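3.2 Gate houses of the Nolau valley

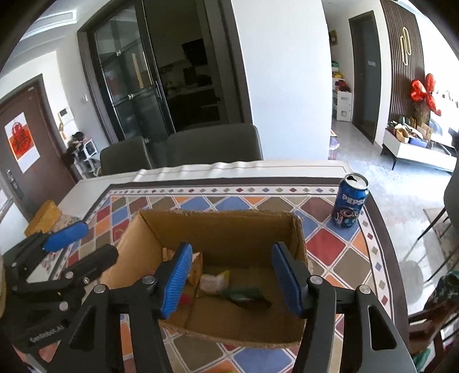 The fortified gate houses of the Nolau valley were built to control traffic on the salt road and to collect tolls from carters. Earlier work by Camenzind treated them as a single group put up in one campaign. Our survey does not support this view. The masonry at Heditz is coarse rubble set in thick lime mortar, while the gate at Jasico has squared blocks up to the springing of the arch and rubble only above it.

We recorded 197 mason's marks on the two gates. Of these, 59 are found at Jasico, all on the outer face. Only 5 marks occur at both sites, and they are simple forms (a cross, an arrow, a plain V) that could have been cut by different hands.

The vaults also differ. Heditz has a pointed barrel vault with a slot for a portcullis. At Jasico the passage was roofed in timber and the vault was put in later, cutting across two blocked windows.

Figure 3. Open cardboard box with a packaged snack and a folded paper or card inside.

Mortar samples were taken in June from the lower courses of both gates. The Heditz samples contain crushed brick, which was not found at Jasico. Brick was not made in the valley before the second rebuilding of the town wall, so the lower courses at Heditz are probably the later of the two.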